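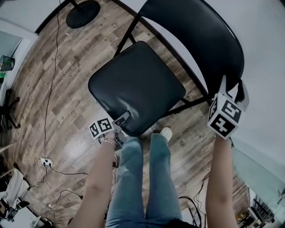
Lecture : 2 min

Bon, les pinces sont enfin utilisables ! Je vous avais laissés en juillet avec des mâchoires qui bâillaient et un cube de marqueurs collé de travers. J'ai tout réimprimé, 67 grammes de filament par pince, et cette fois les doigts blancs serrent pour de bon (le premier jeu cassait au niveau de la charnière, toujours au même endroit, grrr).

Premier vrai exercice : la chaise noire. Une pince sur le bord de l'assise, l'autre sur le dossier, et on la déplace comme le ferait le futur bras, celui que j'appelle Pralletti. Ça a l'air bête, mais le vinyle, c'est glissant — j'ai dû serrer bien plus fort avec les doigts. Et puis le dossier est courbe, donc il faut tourner le poignet bien plus que je ne pensais.

Objectif : 100 essais enregistrés avant de toucher aux moteurs. J'ai mal aux avant-bras rien que d'y penser.

Prochaine étape à l'atelier Wonditz, où il y a plus de place et surtout plus de prises. Il me reste à refaire le suivi des cubes, qui décroche quand je vais trop vite — si vous avez une piste, je prends !

2 commentaires · 100 partages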